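4. Preparing the work surface

Before you unpack the Omton cutting head, please prepare the table where you will use it. The table must be flat and stable. If the table moves when you press on one corner, put a thin piece of card under the short leg and press again.

4.1 Cleaning the mat

1. Take away all tools and paper from the mat.
2. Wipe the mat with a soft cloth and clean water. Always wipe from the center to the outside.
3. For glue spots, put one drop of dish soap on the cloth. Wait two minutes, then wipe again.
4. Let the mat dry flat for 16 hours. Do not hang it and do not use a hair dryer.

NOTE: Small scuffs and light streaks do not change the quality of the cut. You do not need to replace the mat for this reason.

CAUTION: Never use alcohol or acetone. These liquids make the surface hard, and later the blade can slip.

4.2 Placing the mat

1. Put the mat on the table with the smooth side up.
2. Keep a free border of 4 cm on every side — the clamps need this space.
3. Press the corners with your hand. If one corner stays up, turn the mat over for one night and try again.

CAUTION: Do not leave the mat in direct sun or in a closed car. It can bend, and a bent mat cannot be repaired.

4.3 When to replace the mat

Replace the mat after 3,000 cuts, or earlier if you feel a deep groove with your fingernail. Old mats can still be used under paint or glue work. Spare mats have the order number 21 in the parts list at the end of this manual.
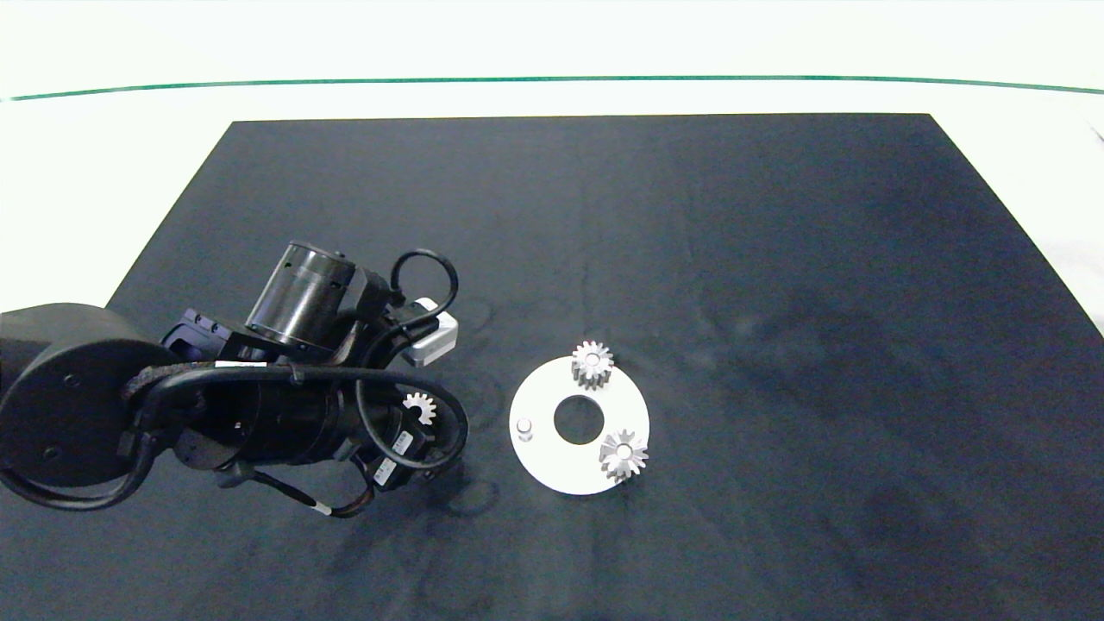 When the surface is ready, continue with section 5, Installing the blade. Keep the blade in its cover until step 3 of that section.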